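Prumby Clothing and Household Goods Exchange
Progress report to the Suvonen Fund
Reporting period: February to May

Summary

The exchange has now been open for four months at the Gerkuvetti Street site. We have met the target for items rehomed and are behind on the target for repair sessions. Spending is within budget except for freight, which is explained under Costs. We are asking for one change to the grant conditions, set out at the end of this report.

What the grant paid for

The grant covered the lease on the shopfront, shelving and racks, two part-time wages and the first year of insurance. The racks arrived in February and went up the same week. The shelving came in two deliveries, and the second was the wrong depth for the back wall. The supplier swapped it at no charge, but this held up the opening of the kitchenware section until March.

Items in and out

In the reporting period 1,412 items left the exchange and went to households in the district. Children's clothing moves fastest, especially school shoes and winter coats. Adult formal wear hardly moves at all, and we have stopped taking it except for plain dark trousers and skirts, which people ask for when they have a job interview.

Bedding has been harder than planned. We get plenty of single sheets and almost no doubles. A motel on the Ochoa road closed in April and gave us its linen, and that has filled the gap for now.

Sorting

Everything that comes in is checked by hand before it goes on the floor. Clothing is sorted into three streams: ready to wear, needs mending, and rag. Plain T-shirts make up a large share of what is handed in, and staff now check the collar, underarms and hem first, as most of the wear is found there. 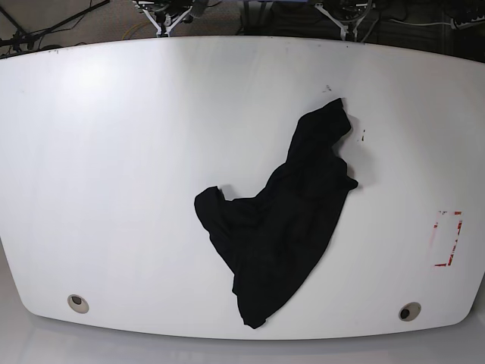
Black garment on a white table.

The rag stream goes to a workshop in Ochoa that cuts it for cleaning cloths. They take cotton only. Synthetics that can't be worn or mended still go to landfill, and we have not found another outlet. We have written to two recyclers and had one reply, which was a no on the grounds of our small volumes.

Repair sessions

The agreement asked for weekly repair sessions. We have run them fortnightly. The person we had lined up to lead them took full-time work elsewhere before we opened, and it took until late March to fill the spot. Total attendance to the end of May was 132. Zips and trouser hems are the most common jobs. We own two sewing machines, and one has been in for service twice.

We expect to move to weekly sessions in July. An evening session starting at 6:30 pm will be tried first, as several people told us they can't get there during work hours.

Costs

Wages, lease and insurance are on budget. Freight is over. We had allowed for one van run a week to Ochoa and have needed two, mainly for furniture that we don't have room to store. From June we will take furniture by appointment only – small tables, chairs and bookcases – and turn away anything that needs two people to lift.

Members now pay $4 a month. There are 50 paid memberships, and the income goes toward thread, needles and machine servicing. Nobody has to be a member to use the exchange.

Request to the Fund

We would like to move the unspent part of the signage budget to freight. The landlord let us reuse the existing sign frame, so only the panel had to be made. No increase to the total grant is requested. A revised budget sheet is attached.

The next report is due in September and will cover the winter coat drive and the first evening sessions.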